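Handout 602: Front-loading machines, care and siting
May, posted by Joseph, course office

These notes cover the second practical in the household equipment unit. Read them before the session and bring the record sheet. The machine used is a front loader with a single rotary selector.
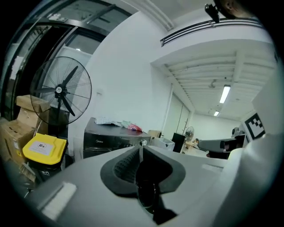
Cermont College — Department of Household Technology

The top of a washing machine is often used as a shelf. Bags left there can slide off during a spin and should be moved before a cycle is run. Boxes and bins are kept clear of the door swing and of the route to the drain.

The door seal is a rubber gasket. Wipe the fold with a cloth after the last load and check it for grit, hair and coins. The drum holes are inspected with the door fully open.
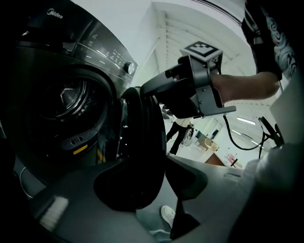 Leave the door ajar for 24 hours if the machine will stand idle. For the test load, select 40 degrees and use half the normal dose of powder. Record the time at the start, at the first drain and at the end of the spin. Readings go in column two of the Tomel sheet.

Ventilation matters in a shared room. A pedestal fan moves air across the floor but does not replace an open door or window.
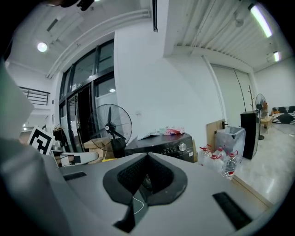 Fig. 3. Pedestal fan by the glass door, with the appliance on the floor.

Completed sheets go in the Uta tray by 10 in the morning.

This site uses cookies. Accept / Manage settings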